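Plurnska Open Day

The Plurnska Open Day is a yearly public demonstration of robotic manipulation held each October at the Plurnska test hall in Gerlach. It is organized by Wistance, a developer of control software for robot arms, and is open to the public without a ticket. The program consists of live runs on physical arms, simulated runs shown on screens, and short technical talks. The event should not be confused with the Plurnska Workshop, a closed meeting for equipment suppliers held in the same building in spring.

Background

Wistance took over the Plurnska hall after the closing of a furniture finishing shop that had used the site. The hall has a single floor with a loading door at the north end and a raised gallery along one side. The first open day was a half-day event for residents of Gerlach, who had asked what the building was being used for. It had no printed program, and visitors were led through in one group.

Later editions added timed sessions and a fixed route. The largest attendance on record is 558 visitors. The edition after it drew 382, a drop the organizers put down to work on the main road into Gerlach and to the loss of the shuttle bus from the train station. The bus returned the following year.

Program

Doors open at 10 in the morning. Visitors enter through the loading door, pass the physical cells on the hall floor, and leave by way of the gallery, where the simulation stations are set up. Each session on the hall floor follows the same order: a short statement of the task, a run at normal speed, a run at reduced speed, and time for questions. Sessions are repeated through the day, so that a visitor who misses one can join the next.

The physical cells are fenced. Operators work from a desk outside the fence, and an emergency stop is mounted on each side of the gate. Children are admitted to the hall floor with an adult.

The talks are held in the meeting room behind the gallery. Subjects have included grasp planning, contact modeling, the calibration of joint sensors, and the upkeep of gripper pads. Slides are left on a table by the door, in print only.

Simulation stations

The simulated part of the program runs on Nenora, a simulation environment written by Wistance for its own testing and later used in the public sessions. Nenora computes the motion of the arm, the contact between the fingers and the object, and the rendered view sent to the control policy. A demonstration block consists of 200 trials with the starting position of the object changed between trials. Visitors may watch a block in progress or ask the operator to step through a single trial.

Most of the tasks involve household objects. Tableware is used often – it is familiar to the audience, and its curved surfaces make poor grasps easy to see. Bowls are treated as a separate group within the task set. A wide bowl cannot be taken across its full diameter by a parallel gripper of ordinary size, and the usual approach is a rim grasp, in which one finger passes inside the bowl and the other stays outside. The wall is then held between them.
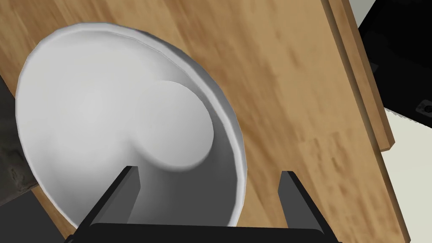
Simulated view of a parallel gripper at the rim of a white bowl on a wooden surface.

A rim grasp depends on three main quantities: the height of the fingers above the supporting surface, the angle of the gripper relative to the wall, and the distance from the fingertip to the rim. If the fingers are too low, the outer one can meet the table. If they are too high, the contact area is small and the bowl may rotate when lifted. A sloping wall adds a further difficulty, as flat finger faces touch it along a narrow line. Operators at the stations can vary each quantity by itself and replay the trial with the contact forces drawn as arrows.

Light and shadow in the rendered view are also adjustable. Plain white objects are used to show the effect, as a smooth surface without a pattern gives a vision system few features to work from apart from shading and the outline of the rim.

Reception

Visitor comment cards have generally favored the reduced-speed runs over the talks. A recurring complaint concerns the gallery, which is narrow and has no seating. Wistance moved two of the stations to the meeting room in response, then moved them back after one edition when the sound from them disturbed the speakers.

See also
Rim grasp
Parallel gripper
Nenora (software)
Gerlach, public events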